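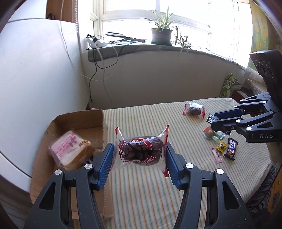
*A wrapped pastry, with an open cardboard box to the left.*

# Review: Kaltden Gravel Levelling Rake

The Grounds and Design Department of the Daveva Garden Trust maintains a dry garden, two courtyards and a long approach path, all surfaced in gravel. The Kaltden levelling rake was bought to replace two older wooden rakes, one of which had lost several teeth. It was used by the department throughout the spring and summer, and this review was prepared in August by Luana Sales, with comments from Myroslav Savchuk and Kyung-hwa Yoon.

## Construction

The Kaltden is a wide-headed rake with an ash handle and an aluminium head. The head measures 72 centimetres across and is toothed on one side and flat on the other, so that the same tool may be used for drawing lines and for levelling. The teeth are set at a spacing of 37 millimetres. The head joins the handle by means of a steel collar with a single bolt.

The handle was supplied with a light oil finish. Our staff found it comfortable with bare hands but somewhat slippery with the thinner type of work glove. A second coat of linseed oil, rubbed down when dry, improved the grip.

## Use in the dry garden

The dry garden is raked every morning before opening. It covers a modest area, but the stones are set close together in the eastern corner and the raked lines must pass between them without a break. The width of the Kaltden head is an advantage across the open part of the garden. Straight runs are quickly made and the depth of the furrow is even from one side to the other, provided that the handle is kept at a constant angle.

Between the stones it is less successful. Mr Savchuk, who has charge of the morning raking, continues to use a narrow hand rake for the curved lines at the base of each stone and joins the two patterns afterwards. Designers considering the Kaltden for a small courtyard should measure the tightest gap in their layout before ordering. A narrower head is listed by the maker but was out of stock at the time of purchase, and we have not tried it.

The teeth are cut square at the tip. In crushed granite they leave a crisp edge that lasts well in dry weather. In the rounded river gravel of the lower courtyard the edge slumps within the day, as it did with the old rakes.

## Use on paths

The flat side was used on the approach path, where visitors push the gravel towards the borders. Ms Yoon reports that the whole path can be drawn level in a single pass in each direction, and that the stiff head does not ride up over compacted patches. Where the gravel was thin, however, the flat edge caught the membrane beneath and in one place lifted it. The department now tops up thin areas before levelling.

## Weight and storage

The rake is heavier than it looks. One member of staff with a shoulder complaint returned to the wooden rake after a fortnight — this should be borne in mind where the work is shared among people of different ages and heights. The tool must be hung by the head. Left leaning against a wall, it tends to slide sideways.

## Faults

The collar bolt worked loose twice in the first month. A spring washer from our own stores cured the problem, although a tool at this level should be supplied with one. The instruction sheet deals only with assembly and says nothing of oiling the handle.

## Recommendation

The department recommends the Kaltden for open gravel areas and for paths, and has ordered a second for the approach path. It is not recommended as the only rake for a garden with closely set stones. Fitting the washer and oiling the handle took 15 minutes in all, and both tasks are best done before the rake is first used.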